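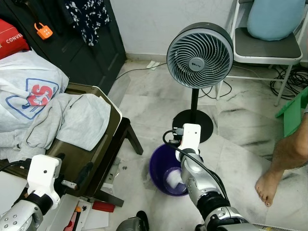

Walk the floor before you power the arms, even if you walked it an hour ago, Danica Omerović wrote to us after trying the last edition of this guide. I was at my third room in Meltcombe when I noticed I had stopped looking down. Please put the floor first and the software second.

So the floor comes first now, and we think the section is much better for it!

4. Working in Lived-In Rooms

4.1 What this section covers

These rules apply to any session in which the Timis two-arm unit handles everyday things in a home: picking up, putting away, tidying, turning pages. They apply with grippers and with the multi-fingered hands. Your own site rules still count, and where the two differ, follow the stricter one.

Homes are wonderful places to work. Every room asks something new of the arms, and a cloth on a bedroom floor can teach you more in a morning than a week of blocks on a bench. The price is that the room was laid out for people, so the checks below have to be done again in each one.

4.2 Before power-on

1. Walk the room from the door to the far wall. Look for cables, small screws, loose brackets and anything that could roll.

2. Move cables out of the working area. If a cable has to stay, run it along the wall and show everybody in the room where it is.

3. Find the power strip and make sure you can get to it without reaching past an arm.

4. Trace each arm cable from the wrist back toward the base. Leave enough slack for the full reach of the task, and look at the connectors at the gripper one by one. Press them home by hand with the power off.

5. Mark the reach line. For the standard arm this is 795 mm from the shoulder joint, measured level, plus the length of whatever is fitted at the wrist. Measure again after every change of hand.

6. Switch off and unplug any household appliance with moving parts that stands inside the line.

7. Agree with the people in the room where each of them will stand or sit, and who holds the stop button. One person holds it for the whole task. If it changes hands, say so out loud.

CAUTION: Keep feet, hair, straps and loose sleeves outside the reach line whenever the arms are live. Closed shoes are required for anyone working on the floor side of the unit.

4.3 Beds, aisles and other tight places

The space between a bed and a wardrobe is a favorite of ours. It is narrow, it is low, and one arm may be working over a soft surface while the other works over a hard one. Take it slowly the first few times – it is great fun once you have the feel of it.

1. Set both arms to slow mode before either one goes past the edge of the mattress.

2. Open or close sliding doors fully by hand, and leave them that way until the task is over.

3. Bring down one arm at a time. Hold the other still until the first has cleared the bed rail.

4. Check for a cable lying across bedding. It can catch on a fold and drag the bedding along with it.

5. When picking up cloth, close the gripper, lift a short way, and stop. Look underneath for a second item before lifting further.
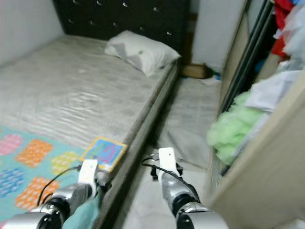 Fig. 4-2. Two-arm work at the bedside, right arm in the aisle.

NOTE: A mattress gives under load and a floor doesn't. Contact limits set for one should never be carried over to the other. Load the matching profile (Soft 2 or Hard 1) separately for each arm.

NOTE: Clothes and bags stacked in an open wardrobe can slide. If the pile leans toward the aisle, push it back by hand with the arms stopped, then restart from step 1.

4.4 Table work with the multi-fingered hands

Fingers are more delicate than grippers and a lot more expressive, and people tend to lean in to watch. Plan for that! Give them a good place to watch from before you start.

1. Smooth out any table cover. Fold up long ends that could snag on an arm cable.

2. Stand or lay the item well in from the table edge. Picture books with stiff covers are a fine first item.

3. Approach with the fingers open. Touch first, pause, then close.

4. Keep the idle hand curled and parked on its own side of the table.

5. Stop at once if a finger bends back against its joint. Open the hand from the panel. Do not pull it open.

CAUTION: Never hand an item directly to a moving hand. Put it on the table, take your own hand away, and let the operator call the start.

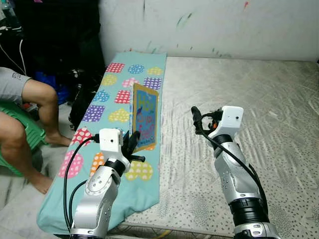

How often should the stop button be tested?

Test it once at the start of every session and again after each move to a new room, with both arms moving slowly and nothing in the hands.

4.5 Closing the session

1. Park both arms and wait for the steady light.

2. Power down at the panel, then at the wall.

3. Put household items back where the family wants them, and ask if you aren't sure.

4. Walk the floor again. Pick up screws, ties and scraps, including your own.

5. Fill in form 129 with the room, the hands fitted, and any stop that was called. Calling a stop is good practice and is never marked against an operator.

Send form 129 to the Bristau office. Eugénie Rolland reads them all and is always glad of a sketch of the room. Replacement reach-line tape is part 2675 in the Partanen spares list.

Section 4 revised 2018-04-22. Replaces the February sheets.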